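Ustholm Dairy Open Day: a free drink and a long walk around the parking lot 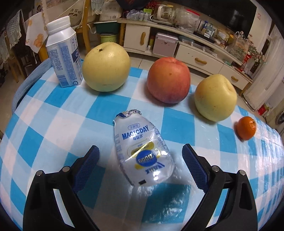 Bottle and carton on the checkered cloth, with fruit behind.

I have a weakness for places that let the public in once a year. Breweries, pumping stations, the sorting hall at the county dump, I've done them all. So when the flyer for the Ustholm dairy open day came through the door in August, I was always going to go, even though the flyer used the word "journey" four times and the word "milk" once.

The dairy sits at the end of the industrial road past the tire place. Gates opened at 10 a.m. and by ten past the line was already back to the road. Entry was free. Parking was six dollars, which the flyer had kept to itself, and the attendant took cash only. I paid and got a green ticket that no other person asked to see all day.

The first stop was a white tent where you signed a form saying you had no stomach illness and wouldn't touch anything. Then you got a hairnet, a paper coat and a sticker with your group number. I was in group 17. They were calling group 2. A screen in the tent played a film about the founding of the dairy, with a lot of mist and a horse. I saw it all the way through three times and I still couldn't tell you what year the place was founded.

If you go next year, do the outside things first. There was a hay bale maze for small children, a vintage delivery truck you could sit in, and a stall run by Dilau, who make the cartons and lids for half the dairies around here. The Dilau stall had a wheel you spun to win a tote bag. It also had a big board claiming their new carton is "up to 20 percent lighter". Lighter than what, I asked. Lighter than before, I was told. Before when? The young man at the stall said he would find out, and gave me a tote bag without making me spin the wheel.

Group 17 went in just before noon. I'll be fair about this part: the building is impressive. You walk along a raised corridor with glass on one side, and below you is the intake hall, where the tankers back in and hook up. A tanker was in while we were there, and our guide told us that every load is tested before a drop of it goes into the silos. What happens to a load that fails? It goes back. Back to the farm? She said that was a good question. I got told that a lot, and I've learned it means the next window is this way, please.

The pasteurizing room is mostly pipes, and the guide was good on it. She explained how the hot milk going out warms up the cold milk coming in, so the heat gets used twice. It's an old trick and a sensible one, and I'd happily have stood there longer. The teenager next to me wanted to know how often the pipes get cleaned and got a straight answer, every day, with the method. So they can do it when they want to.

Then came the filling hall, which is what everyone had come for, and it was stopped. Completely still, lights on, rows of empty bottles waiting on the track. According to the guide the line is paused for open day "for visitor comfort". We were behind glass, in hairnets, one floor up. I don't know what discomfort they had in mind. A screen on the wall showed the same hall running at full speed, and people took videos of the screen.

I had hoped to see the Hirose filler going, because the local paper made such a fuss when it was put in. It's a big round thing with a guard rail. That's all I can report.

The last part of the tour is called the Wellness Room, and my patience ran short there. This is the launch pad for Evine, their new drinking yogurt. There were wall panels about balance, about the gut as a "second brain", about starting your day from the inside. Each panel had a tiny star next to the boldest claim, and I went looking for what the star meant. It was at floor level behind a potted fern: "As part of a varied diet and healthy lifestyle." Well, yes. So is toast.

Everybody got a small cup of Evine in either plain or peach. The plain was pleasant, a bit sharp, thin enough to drink. The peach tasted like the plain with candy melted into it. I read the label while I drank, and the sugar figure is given per serving, with a serving being less than the bottle holds. I've complained about this trick before and I'll do it again. If a thing comes in one bottle with one cap, people are going to drink the bottle.

You leave through the shop, of course. Prices were the same as at the supermarket, and in the case of the butter a little higher. I had expected some kind of deal after six dollars for parking. The cheese counter was the exception – they had a washed rind I haven't seen in stores, cut to order, and the woman behind the counter knew how long it had been aged and which farms the milk came from. I bought a wedge and then went back for another.

Food outside was a grill and a waffle stand. The waffles had sold out by one. There were not enough benches and almost no shade, so most families ate sitting on the curb. Restrooms were clean. The maze had partly fallen over by the afternoon and the kids seemed to like it better that way.

Would I go again? For the intake hall and the cheese, probably, if I could skip the Wellness Room. Wear flat shoes, the corridor floor is metal grating and a lady in our group had to be taken back down in heels. Bring cash for the lot. Last tours go in at 3 p.m., and they were already turning people away from the tent when I drove out.

I emailed Dilau about the 20 percent that same evening. They sent me a link to the flyer.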